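Artificial flowers talk, Kumis hall, July 2, 2024
Notes, 85 min incl. break. Don't read out the welcome bit, they've had the leaflet.

1. Start
Hands up who has a dusty bunch at home. Wait for it.
Why people give up on fakes: bought as one lump, shoved in one vase, never touched again. Say stems, buy STEMS. Mixed bunch from Hikis was the worst I ever bought, say why (all one height, glue blobs).

2. Before you arrange
Steam the leaves. Kettle's fine, keep fingers back.
Bend from the bottom up, little bit at a time. Show on the spare tulip.
Don't cut yet. Said this in November and half the room had snips out already. Wire cutters, not kitchen scisors.

3. Vases
Small neck = less faffing. Coloured glass hides the stem ends, clear glass doesnt, needs pebbles or something.
Talebi sell a decent narrow one, pass it round.
Two small vases beat one big one on a sideboard. My opinion, let them argue.

4. Laying out
Everything flat first, heads one end, stems pointing towards you. Then pick.
Yellow vase: white tulip on the left, red sprig fanning out to the right. Stop there. Leave it alone!
Pink vase is small, so one bunch, the ruffly purple. Hold it upright over the neck before you commit.
Purple tulips and the red bunch still lying down, ask the room where they'd go. Single red tulip too, on its own long stem.

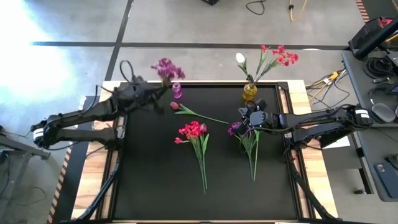

5. Looking after them
Cool hairdryer every 2 weeks, soft brush for the fiddly blooms.
Keep out of strong sun, reds go first.
Storage: Indo boxes, tissue between heads, dont squash.

6. Questions
Scented sprays - no. Mixing with real ones - yes but watch the water, wires rust.
Chairs back, count the cutters in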